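## Winter series: where things stand after Ullport

Friday, February 16, 2018

The fourth round of the winter road series was held at Ullport last weekend, on the usual circuit out past the quarry and back along the estuary. The wind came off the water all morning and the bunch split early. By the second lap there were groups all over the course, and several riders who had hoped for a quiet day in the wheels found themselves on their own.

Daichi Oda won from a group of five. He had been near the front each time up the quarry climb but did very little work on the flat, and he waited until the last bend before coming through. Second place went to the Fikberg rider who had led out the sprint. Our own Hinata Takagi crossed the line fifth in the women's race after puncturing on the descent and chasing alone for most of a lap.

Hinata has asked us to thank the neutral service car. The wheel change was quick, and she says the gap would have been too big to close if it had taken any longer. She keeps second place overall and is now two points behind the leader with one round to go. 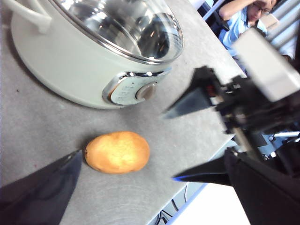

The last round is at Fikberg and the course has been changed. Resurfacing on the main road means the finish moves to the top of the lane by the water tower. The run-in is narrower than the old one and it drags uphill from the bridge, so anyone planning to sit in and sprint should ride it beforehand. The lane is open to traffic outside race hours. Please keep to the left and stay in single file if you go out to look at it.

Sign-on closes half an hour before each start. At Ullport several people turned up after the sheet had gone and expected to be let in. The commissaire allowed it once, on account of the closed level crossing, and has told us it won't be repeated. Bring your licence. A picture of it on your phone is no good.

### Equipment

The club's turbo trainers have been serviced and two are free to borrow until the end of the month. Both take a standard rear wheel. They don't come with a riser block for the front, so you will need your own or a thick book. Put your name on the list in the clubroom and write the date you took it — last winter one went missing for weeks and was found in a member's loft.

We also have a pair of deep-section wheels handed in after Ullport. They were left against the fence near the finish. Tell us the tyre make and they are yours.

### Training rides

The Saturday ride goes back to its longer route from next week, out through Morikawa and over the top road. Mudguards are still needed until the clocks change. The easier group will turn at the ford and come back by the canal, and nobody in that group will be left behind on the climbs.

The chain gang stays on Tuesday evenings. Lights front and rear, please, and a spare tube of your own.

Results from all four rounds are on the clubroom noticeboard. If your race number is wrong or missing, leave a note in the results folder before Fikberg.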